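Dultunby Kitchen Words

A word list for people who cook from handwritten family recipes! It holds 3000 entries collected from recipe cards, notebooks and the backs of envelopes, each with a plain modern meaning and the spelling as the cook wrote it. So "butter the size of an egg" is in there, and so is "a slow oven," and so are eight spellings of "scald."

Vimala Mathew started the list and Maeve Tierney typed most of the early cards.

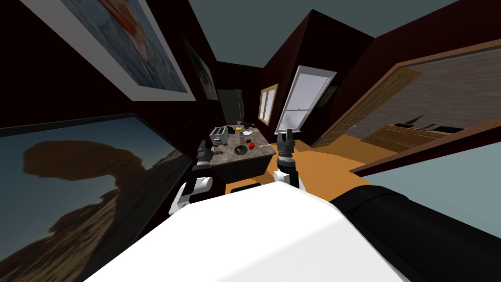

Kitchen island, rendered view.

What's in the files

words.csv has one entry per line: term, meaning, region (if known), card number.
cards.csv links each card number to a decade and a type of dish. Some decades are guesses, marked with a q.

Both files are UTF-8. Please keep the old spellings when you send fixes, they are the best part!

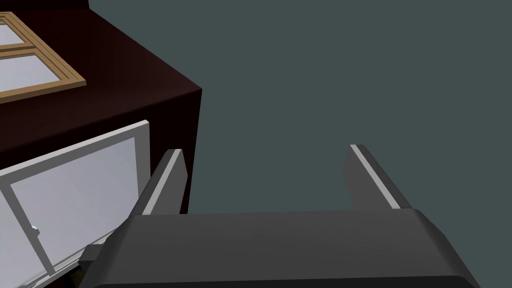
Measures were the most fun to sort out. A "teacup" can mean two different amounts depending on the family, and we kept both with a note on each. Subbarao Namboodiri is still working through the pickling terms, which are wonderful and very messy, so expect that section to grow.

Known gaps

Very little on bread so far. Candy terms stop at the letter M.

Last updated March 9, 2024. Send new words to Nhàn Châu, with a copy of the whole card if you can.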